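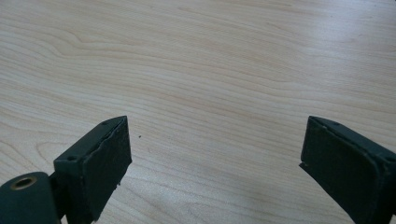

Two gripper fingers over a pale wooden tabletop.

I have been wiping tables for most of my life, first in my aunt's tea room and now at home, so I read the news from the robot people with a fond sort of interest. The firm at Clekport says its new arm, the Grodia, will be doing our chores before long, and I should dearly like to believe it (my knees certainly would).

But think what a table asks of you. There's the grain, all those lovely wavy bands and loops, and somewhere in among them a speck that might be a crumb. You or I would put a fingertip to it and know. A pair of stiff fingers with flat pads has to be taught the difference, and then taught it again when the light comes in from the other side.

I went to an open day in February and watched the Grodia fold a tea towel. It took around 28 minutes, and the towel came out more or less square, and I clapped as loudly as anyone - I really did. Then somebody handed it a damp one and we all went off for coffee.

So my answer is not yet, though I say it kindly. Let the machines have the lifting and stacking, where one box is much like the next. I'll hang on to my cloth for a few years more, and if a Grodia ever turns up at my door I shall put the kettle on and show it where the crumbs are.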